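Re: [smallshop-social] posting schedule for Gukis page

Sorry for the slow answer, between two things here and typing fast.

Quoted message, 9:40 am:

> We've been running the Gukis page since spring and we are stuck at
> 1,000 followers. We post twice a day, every day, and every post goes
> out at the same hour. Likes went down when we went from one a day to
> two. Boss wants three. Also Roteo offered us a bundle where they
> schedule everything and drop in their own hashtags. Does anybody here
> use them? And is three a day crazy for a shop our size?

Three a day is too much, yes. I'd go down, not up. We did the same thing with the Sipos account last year – two posts a day, then a bit more, and people just muted us. Went to four a week in November and the comments came back. Slowly. Not a miracle.

What I'd look at first is saves and replies, forget the likes. Pull the last 33 posts into a sheet, one line each, sort by replies. When we did it the top of the list was all posts where we asked something or answered something. The product shots with a price on them were at the bottom, every single one.

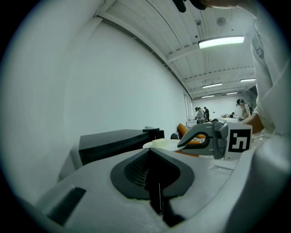 White housing, dark gray pad in the middle.

Same hour every day – I wouldn't worry about that much. Try a lunch slot and a late evening slot for two weeks each and see. Evening was better for Sipos but their customers work shifts so it might be teh opposite for you.

On Roteo, we had the trial. The scheduling part is fine, does what it says. The hashtags I turned off after a few days, they put 14 under each post and it looked like spam. Ask them if you can get the calendar only. They didn't list it when I looked but we got it by asking.

The other thing, and I'd put this before any tool: answer people. We had 125 comments sitting there with no reply when I took over the Skulham page. Some were real questions, opening times, do you ship, is the blue one coming back. Took me two evenings to get thru them and that did more for us than the whole month of posting before it.

For your boss, maybe show the likes per post before and after you doubled up. Hard to argue with. If three a day has to happen then make two of them stories, they're gone in a day and don't clog up the feed.
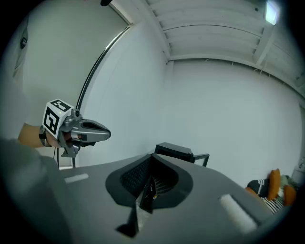 Should we delete the old posts that got no likes?
Leave them up, unless a price or an address in them is wrong. Old posts do no harm sitting there, and now and then someone scrolls back and asks about one.

Have to run. If you want the sheet I used just write me off list, it's nothing fancy, six columns and half of them I never fill in. Will look at your bio text later tonite if I get the time, the link in it goes to the old store page I think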